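Chapter 6
Comparing Grippers Without Fooling Yourself

Every gripper is excellent in its own brochure. The trouble starts in a kitchen, where the maker did not choose the objects and a refrigerator door has opinions about being pulled.

This chapter follows Trinidad Aravena and Horacio Valdebenito through a trial of two grippers, the Gureo and the Larkavari, on a two-armed robot. They ran 157 attempts before agreeing on what "grasped" meant, and then threw all of them out.

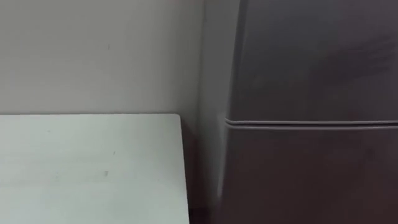 Figure 6.1. Table and refrigerator from the head camera, with both doors shut.

Start with the layout. The table stands beside the refrigerator with a narrow gap between them, and any arm working at one has to respect the other. Measure that gap before you compare anything. Valdebenito measured it afterward, with a dented finger pad in his other hand.

Next, pick an object dull enough to be fair. A tall plastic bottle with ridged bands will do nicely, although ridges flatter some finger pads more than others.

Figure 6.2. Upper compartment open, bottle on the shelf.
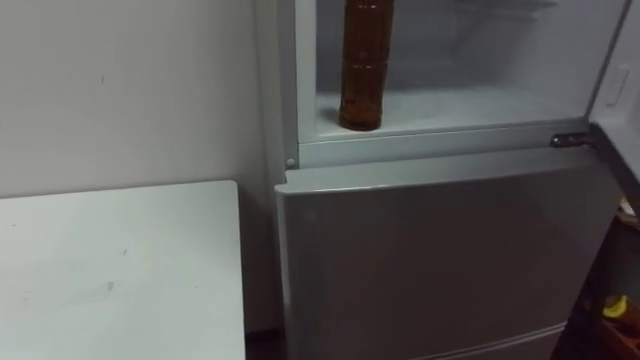
6.1 What Counts as a Grasp?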